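Lomside Catering and Hospitality Forum
Board: Tableware, Storage and Service
Topic: Carrying chopsticks and soup spoons on one tray

M_Vallejo
Posted 1/27/18
Good morning. I am responsible for tableware at the Camport dining room, which seats 65. At present the chopsticks are kept in a tall jar and the ceramic soup spoons in a drawer, and both are carried out by hand. I should like to move to a black tray for laying up and a deep plastic bin for clearing. May I ask members whether spoons and chopsticks should share a tray, or whether two trays are advisable?

T. Lebrun
One tray is sufficient, provided that the chopsticks are kept in pairs. We hold 200 pairs at Dernuvo, and the mixed tray has been our standard arrangement since October. The bin stands immediately to the left of the tray. Pictures are attached.

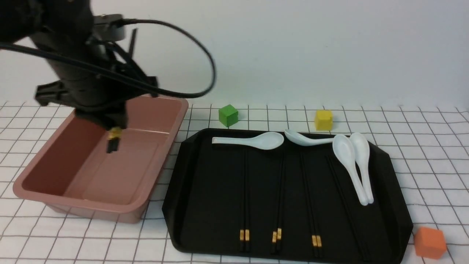
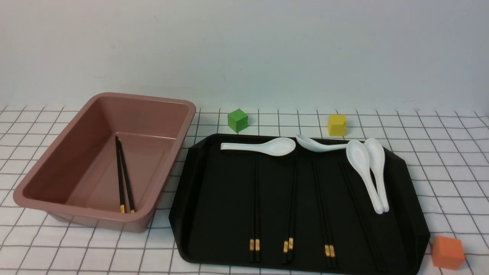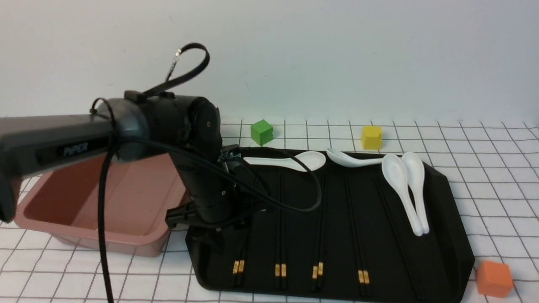 I would recommend a tray with a raised edge, as chopsticks roll very readily when the tray is lifted. The bin should have a wide rim, which gives a secure grip when it is full.

Trinidad Salcedo
I must respectfully disagree with the previous contributor. Ceramic spoons chip when they knock against one another, and a bare plastic tray does nothing to prevent it. Our policy is a folded cloth under the spoons and a separate tray for the chopsticks. I would also ask whether spoons are placed in the same bin as chopsticks when tables are cleared.

T. Lebrun
They are not. Chopsticks go into the bin and spoons return to the kitchen on the tray. I accept the point about the cloth – it is sensible for longer distances. Our kitchen door is eight steps from the furthest table.

S_Villalobos
With regard to colour, may I suggest that a pale or pink bin is preferable to a black one. Black chopsticks are easily overlooked at the bottom of a dark container, and we have sent several pairs out with the rubbish in that way.

M_Vallejo
I am grateful to all who have replied. I shall order one tray and one bin for a trial, with a cloth for the spoons as Ms Salcedo advises. Could Mr Lebrun confirm whether his bin fits on a standard trolley shelf?

T. Lebrun
It does, lengthways only. Please measure your own shelf before ordering.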